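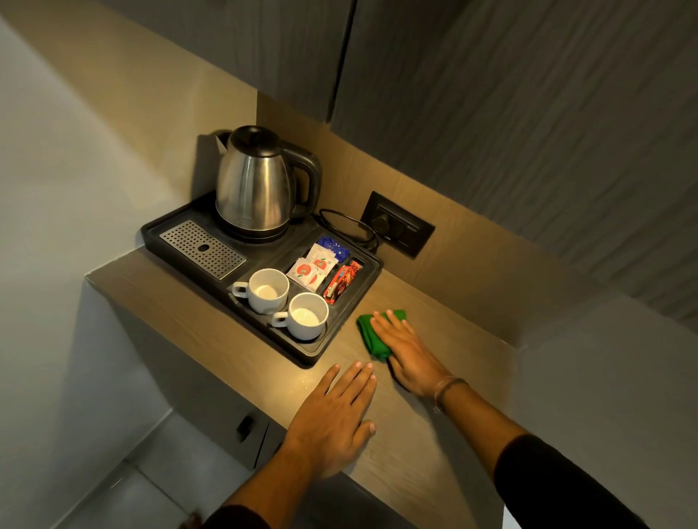
Notes orateur, module 4 : le plateau de courtoisie
Établissement support : hôtel Mavudine, 153 chambres

Rappeler le périmètre : plan de travail, plateau, bouilloire, tasses, sachets. Le minibar relève du module 5.

Ordre de passage. Tasses d'abord, puis bouilloire, plateau, grille, bois en dernier. Insister sur les tasses : un résidu pâle au fond vaut non-conformité, même tasse rangée. Échange systématique, pas de rinçage au lavabo.

Bouilloire. Débrancher, vider, contrôler le fond. Détartrage tous les 27 jours à Mavudine, tous les 10 au site Avard (eau plus dure). Extérieur inox : chiffon sec, les traces de doigts se voient en lumière rasante.

Plan de travail bois. Chiffon vert plié, humide, passé dans le sens du veinage. Main libre à plat près du bord avant. Finir par l'angle, zone la plus souvent oubliée à l'audit.

Sachets. Debout, logo vers le client, compartiment étroit à droite des tasses. Référentiel Chiu, page 2 : dotation complète dans 100 % des chambres à 15 h.

Question fréquente : faut-il déplacer le plateau ? Oui, à chaque départ. En recouche, nettoyer autour.

Passer à la grille de contrôle Ivar. Distribuer les feuilles avant la démonstration.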